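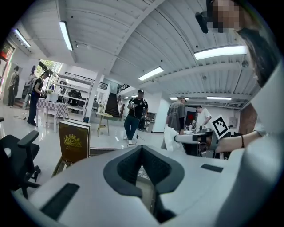
Ask Prakash Kartha whether a machine can tidy a room yet and he laughs, then asks which room. He has spent most of two years on that question at Cuvgate, where he works on home and shop chores, and he is still as excited about it as anyone I've met this year. "People think of folding shirts, but look at a plain plastic bag!" he says. He means the thin white kind, crumpled and half see-through, hanging by a gripper held in somebody's hand. "You and I don't give it a thought. For a machine it has no fixed shape, you can partly see through it, and it changes every time you touch it. I love that bag. I could talk about that bag all day."

He nearly does. We get through a whole pot of coffee on bags, and then he moves on to tablecloths.

So can they do it? Kartha says some of it, yes, and more than last October. His group keeps a list of 160 small chores, things like standing a bottle up, pushing a chair back in or putting a book on a shelf. A robot arm now does 12 of them well enough that he would let it try in his own kitchen. "Twelve! Two years ago I would have said none, and I would have gone home early."

The arms learn from people doing the same jobs by hand, and the group has gathered 2,220 runs so far. Jong-dae Ra, who sorts through them, likes the messy ones best. "Somebody drops the thing, picks it up again, turns it around," Ra told me. "When everything goes perfectly you don't learn much about what to do when it doesn't."

I wanted to know about shops, too. Kartha thinks shelves may come before kitchens, mostly for dull reasons: the bottles are the same from one day to the next and they go back in the same place. Small bottles bunched together are still hard, he says, as you have to get hold of one without knocking its neighbor. "My grandmother could do it while arguing on the phone."

What about speed? He winces a little. The arm takes far longer than a person does to empty a bag, and it still gives up now and then with the handle caught on one finger. He showed me that part too, and seemed to enjoy it as much as the good runs.

Next on the list is tying the bag shut. Ra has bet him lunch that it won't work before spring, and Kartha has already picked the restaurant.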